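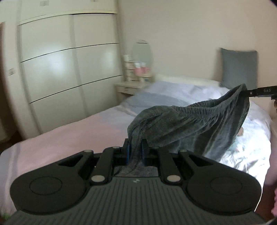
Wilson Rengifo asked at the end of the last session whether knit pants should be folded along the waistband or along the legs. Legs first. The waistband is thicker than the rest of the garment, and if it gets folded over on itself at the start the stack will lean.

Unit 4: Folding soft garments on a bed
Household Textiles, Selivness evening program

Work surface
Most people fold laundry on a bed, so that is what we use in this unit. A bed gives under the hand. Cloth also drags on a blanket more than it does on a table, and a corner you have just set down may move when you pull the opposite one. Smooth the blanket before you begin. Large creases will show up in the fold.

Pants with an elastic waist
1. Hold the waistband in one hand and the ends of the legs in the other. Lift the pants clear of the bed.
2. Pull until the long sag in the middle is mostly gone. Do not pull hard. Knit fabric stretches and takes a while to come back.
3. Lower the pants onto the bed, waistband first, and let go.
4. Lay one leg over the other. Line up the outer seams.
5. Tuck the crotch point in so that the long edge is straight.
6. Fold the leg ends up to just below the waistband, then fold in half again.

The elastic will stay gathered. Leave it that way. Students in the January group tried to press it flat with their hands and spent most of the exercise on it.

Common faults
Legs twisted at the knee. Usually the pants were picked up with one leg turned. Lift again and let them hang before lowering.
Waistband rolled inward. Run a thumb along the inside edge.
Folded piece too wide for the shelf. The practice shelves are 60 cm deep, and a piece folded only once will hang over the front.

Dark knits
Lint shows on dark gray and black. Fold these before towels, and keep them off fleece. The Gazi handbook puts them in with general casual wear. For this course treat them as a separate pile.

Practice
Fold one pair of knit pants, one pair with a button waist, and one pair of your choice. Keep all three folded until the next session and note which one opened up. Write down the order of your folds as well, since we will compare them in class.

Reading: Clavden, pages 60 to 64. The section on drawstrings can be skipped.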